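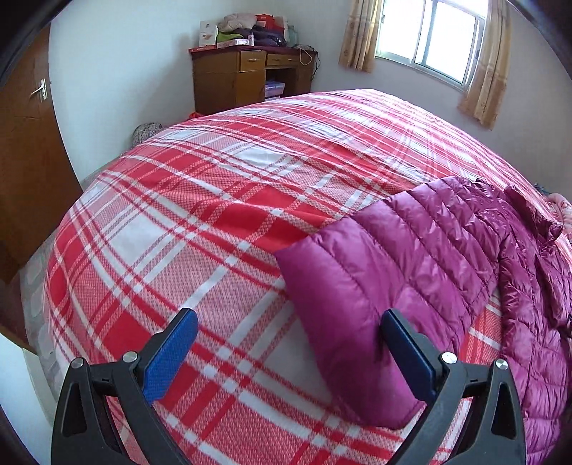
Tekatdale Community Help
Household and Clothing > Laundry and Storage

Washing and storing down jackets in a shared residence: what should our written guidance say?

Posted by Bogumił Olszewski, 13 September 2019

I am responsible for resident services at Trustanetti House, a furnished residence in Tekatdale. Each fall we reissue the household handbook, and I have been asked to revise the section on winter outerwear. The present text is two sentences long. It states that coats are to be washed "according to the label" and that wet garments may not be hung in the corridors. Neither sentence has prevented difficulties.

The building has one laundry room on the lower level, with front-loading washers and tumble dryers of ordinary domestic size. There is also one older top-loading machine with a center agitator. Residents do not have outdoor drying space. Each bedroom has a single closet and a storage drawer under the bed.

Last January we received complaints of several kinds. Residents reported that down jackets came out of the dryer flat, with the filling gathered in hard lumps at the bottom of each section. Others reported a sour odor in jackets that had been put away clean the previous spring. One resident asked the residence to pay for a coat with a scorched lining, and we had nothing in writing on the correct heat setting. A further complaint concerned feathers in the lint screens.

I would appreciate advice on the following points. May down garments be washed in domestic machines at all, or should the handbook direct residents to a professional cleaner? What drying procedure can be stated simply enough that it will be followed? Is it acceptable to recommend vacuum storage bags for the summer, given how little closet space we have? Finally, how should the handbook deal with synthetic-filled jackets, which many residents cannot tell from down?

The handbook page holds one column of text, so the guidance must be brief. I would prefer wording that can be adopted with few changes.

Reply from Su-bin Na

I supervised a shared laundry for several years and wrote similar instructions for it. My comments follow the order of your inquiry.

Most down jackets may be washed in a domestic machine, provided the care label permits it. Your existing instruction is therefore sound as far as it goes. The difficulty is that care symbols are small and many people do not know them. I recommend that the handbook name the ones that matter: a tub with water indicates machine or hand washing, a tub crossed out indicates that the garment is not to be washed, and a circle refers to professional cleaning. A square with a circle inside refers to tumble drying, and dots within it show the heat, one dot being low. A printed chart on the laundry room wall would serve residents better than a paragraph.

Garments trimmed with leather or real fur should go to a professional cleaner. Detachable trim is to be removed before washing in every case.

The top-loading machine with the agitator should be closed to down garments. The center post pulls at the seams and can tear the light fabric used for the outer shell. If the section on washing contains only one prohibition, I would make it this one, and I would repeat it on a notice attached to the machine itself.

For the wash, I suggest the following wording:

Empty all pockets. Close all zippers and fastenings. Treat marks at the collar and cuffs with a little diluted detergent and a soft cloth. Turn the jacket inside out. Wash one down garment at a time in a front-loading machine, on the delicate cycle, in cold or warm water as the label directs. Use a small quantity of detergent made for down. Do not use fabric softener or bleach. Run a second rinse.

The second rinse is frequently omitted. Detergent left in the filling causes the clusters to stick together, and residents then conclude that the jacket has been ruined when it needs only another rinse.

A wet down jacket is heavy, and the filling is at its weakest support when it is saturated. Residents should lift the garment from the drum with both hands beneath it. It should not be wrung, and it should not be hung from a hook by the collar while dripping.

Drying is where nearly all of your complaints appear to originate. Flat jackets and lumps in the sections are what one sees when a garment has been taken out of the dryer too early. The shell dries long before the filling does. A jacket may feel finished to the hand and still hold a good deal of water inside. The sour odor you describe is consistent with jackets put into closets in that condition, although I cannot say so with certainty from a description.

The procedure I used was as follows. Set the dryer to low heat. Place the jacket in the drum with 3 clean tennis balls or wool dryer balls. Stop the machine at intervals, take the jacket out, shake it, and separate any lumps gently between the fingers. Return it to the dryer and continue until no lumps can be felt. Afterward, leave the jacket flat on a bed or a drying rack overnight before it is put away. A thick jacket may need several cycles, and the handbook should say so openly. Residents who have been told to expect one cycle will stop at one cycle.

High heat should be prohibited. Light nylon and polyester shells can shrink or melt against a hot drum. This also answers your scorched lining, at least for the future. I would not offer an opinion on the claim.

As to feathers in the lint screens, a few are normal. A large quantity suggests a split seam, and the resident should inspect the garment before running it again. It would be reasonable to require that the screen be cleared after each down load.

On storage, I advise against vacuum bags for down over a whole season. Long compression can reduce the loft, and some jackets do not fully recover. A broad hanger in the closet is preferable. Where closets are full, a loose cotton bag in the underbed drawer is acceptable if nothing heavy is placed on top of it. The garment should be clean before storage. Body oils attract insects and also set into the fabric as stains over the summer.

A shared supply of dryer balls kept in a labeled basket would be a modest expense. Ours disappeared gradually and had to be replaced each year.

Reply from Dukudero

Just send them all to the cleaner. We used Kurek Cleaners on our street for every winter coat in the family and never had lumps. Machines in apartment buildings are too small and people overload them. It costs more but you will not be asked to pay for anybody's coat.

Vacuum bags are fine in my experience. I have kept two ski jackets in them every summer and they puff up again after a day on the hanger.

Comment from Bogumił Olszewski

I thank both contributors. With regard to the second reply, the residence cannot require all residents to pay for professional cleaning, although the handbook will mention it as an option. It should be noted that solvent cleaning is excluded on the labels of several jackets our residents own, so the instruction to consult the label would remain in any case.

May I ask Su-bin Na to address the matter of synthetic filling? I would also be grateful for a view on whether the fill power number printed on some jackets has any bearing on washing.

Reply from Su-bin Na

Synthetic filling is the simpler case. The inner label, usually at the left side seam, states the content of the filling. Where it reads "polyester" or gives a trade name for a synthetic, the jacket may generally be washed on the delicate cycle with ordinary liquid detergent and dried on low heat. It dries much sooner than down. Softener should still be avoided.

Where the label has been cut out or can no longer be read, the handbook may direct the resident to treat the jacket as down. The down procedure is the more cautious of the two, and a synthetic jacket will not suffer from it.

Quilting on the outside tells the resident nothing reliable. Both kinds of filling are sewn into horizontal channels, and both are sold with shiny shells. Small quills working through the fabric are a fair sign of down and feather, but their absence proves nothing.

The fill power number describes how much space a given weight of down occupies. It has no effect on the washing instructions, and I would leave it out of a one-column page.

One addition regarding timing. Residents tend to wash winter coats on the same few days, when the weather first turns. A jacket that needs several dryer cycles will hold a machine for most of an evening. We introduced a sign-up sheet for long dryer use in the spring and again in the fall, with a limit of one down garment per resident per evening. It was observed reasonably well once the sheet was posted beside the dryers. It had been ignored when it hung by the front door.

Comment from Bogumił Olszewski

The proposed wording will be adopted, with the restriction on the top-loading machine set out first. The sign-up sheet will be put to the residents at their next meeting. I have not yet decided on the dryer balls.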